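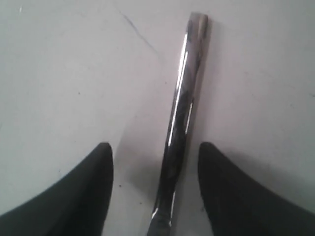 ## News from the finishing room at Wendthorpe

Those of you who work upstairs, or over at the Turley site, may have heard that the finishing room has been a bit different since the autumn, and a good many of you have asked how it's going. So I've pinched half a page of this issue to tell you, and I hope the social club will forgive me for shunting their notice to the back.

The arm from Gisler now does the picking up and passing along on the first bench. It takes a polished part between its two dark fingers, carries it to the tray and goes back for another, and it will do that through tea break and lunch without a word of complaint. On a good day it gets through 700 parts. If you have ever spent a winter on that bench (I did three, many years ago, and my thumbs still remind me of it) you'll know what a lot of small, pinching movements that saves a person.

What hasn't gone away is the looking. Chrome shows everything, and every part still passes under somebody's lamp before it is wrapped. The difference is that the people doing the looking now sit down to it properly, with time to turn a piece round and have a second think, where before they were picking, peering and packing all at once and trying to keep up with the clock. Several of them have told me they go home less tired. One or two have also told me they miss the chat across the bench, and I do think that's fair. We've moved the inspection tables so that people face each other again, which has helped, though the radio question remains unsettled!

Nobody has lost their place over this. Two of the bench team have trained to set up the arm and put it right when it sulks, and they've moved up a pay grade for it. The training takes 10 days, split between here and Unholm, and there is room for more of you on the March course. You don't need to be clever with computers. Patience is far more use, and so is knowing how the parts ought to feel in the hand.

A few small things while I have your attention. Please wipe the pale worktop down at the end of each shift, as specks of dust do find their way onto the parts. Keep mugs on the shelf by the door. And if the arm stops, press the green button once and fetch one of the setters, even if you're quite sure you know what's wrong with it.

Anyone who'd like to come and watch for a while is very welcome on their break. Knock first, and pop your name on the March list by the door if you fancy a go yourself.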